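八月里我跑了一趟Joramo，一家开在菜市场二楼的旧玩具修理铺。去之前我以为会看到那种很文艺的小店，暖黄灯光、木头架子、放着爵士乐。推门进去，风扇呼呼地吹，老板娘正蹲在地上拿牙刷刷一只塑料鸭子，头也不抬地跟我说：“你先坐，凳子上那堆东西挪一挪就行。”

我挪了半天才坐下（那堆东西是火车轨道，死沉死沉的）。

她今年五十出头，以前在一家叫Rondwood的文具厂管仓库，厂子搬走以后她没跟着去。我问她怎么想到修玩具，她想都没想：“我没想修玩具呀！我是想卖纽扣的，纽扣没人买，倒是有个小孩抱着断了腿的恐龙来问我有没有胶水。”那只恐龙她粘了三次才粘牢，收了人家5块钱。后来小孩的同学来了，同学的奶奶也来了，纽扣柜台就一点一点往后缩，现在只剩门口那一小格。

我特别好奇大家都拿什么来修。她说最多的是会响的东西，电子琴、会唱歌的电话、按一下就叫的农场动物。“十个里面有七个是电池漏液，拿白醋擦擦就好了。家长自己在家也能弄，可是他们怕。”我说我也怕。她白了我一眼：“你怕什么，先把电池抠出来，棉签蘸一点点醋，擦完晾干，就这么点事。”

毛绒玩具她原先是不接的，嫌掏棉花麻烦。有一回一个高中男生拎着一只兔子来，耳朵掉了，里面的棉也结成了块，站在门口不好意思进来。她把兔子留下，缝了两个晚上。“他来取的时候装得特别酷，说是帮妹妹修的。走到楼梯口我看见他把兔子塞校服里面了。”她讲到这儿自己先笑起来，我也跟着笑，录音里有好长一段全是我俩的笑声，整理的时候我一个字都没听清。

说到积木，她的话就更多了。积木基本不会坏，送来的都是让她配缺的，少一个轮子啦，少一块斜坡啦。她收旧积木，按斤收，收回来先泡温水，加一点洗洁精，泡过再装进网兜里晃。

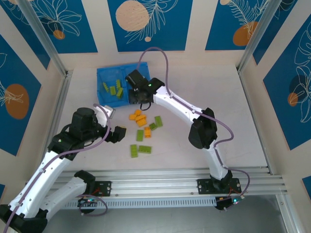
“水千万不能烫，”她说，“烫了会变形，变了形就咬不住了。”她吃过一次亏，整整一盆白色的小块全废了，心疼得晚饭都没吃。晒也不能晒太阳底下，浅颜色的会发黄。她现在都摊在旧毛巾上，放阴凉处，隔一会儿翻一翻。我问她为什么不按颜色分开放，网上那些收纳图看着多舒服啊。她摇头：“按颜色分，你要找一块小的，得在一大堆红的里面扒拉。按形状分才好找，眼睛认颜色快，认形状慢。”我回家照着试了一下，还真是！我儿子那一大箱我分了一个晚上，腰都直不起来。

她手边有个厚本子，是Wike牌的账本，封皮都磨白了，哪家缺什么零件全记在里面。翻到其中一页，写着“绿底板，缺角，不急”，她说这位客人等了快两年，偶尔路过还会上来问一声，问完就坐下来喝茶，底板反倒不怎么提了。

我忍不住打听价钱。她倒也不瞒我，修一次大多收十几二十块，最贵的一单是一套老式电动火车，Namis的，变压器和车头都有毛病，前前后后折腾了一个月，收了800。“人家要多给，我没要。我那个月天天在店里开小火车玩，应该我给他钱才对。”

那店赚钱吗？她掰着指头算了算，房租交完，够吃饭，够给猫看病。市场的人劝过她搬到楼下去，人流多，她去看了一圈又回来了，嫌楼下卖鱼的水会溅进来。

有没有修不好的？当然有。她从柜子底下拖出一个纸箱，里面都是没救回来的，主人也没来拿。我问留着干什么，她说拆零件呀，这只的弹簧，那只的眼睛，说不定哪天就用上了。她顺手翻出一颗黑亮的小眼珠，对着灯看了看，又扔回去。

快五点的时候上来一个老爷子，提着一只八音盒，说盖子打开不转了。她接过来摇了两下，听了听，跟我说：“不跟你聊了啊，发条的，我得趁天亮看。”我就帮她把那堆轨道搬回凳子上，下楼买了两斤毛豆回家。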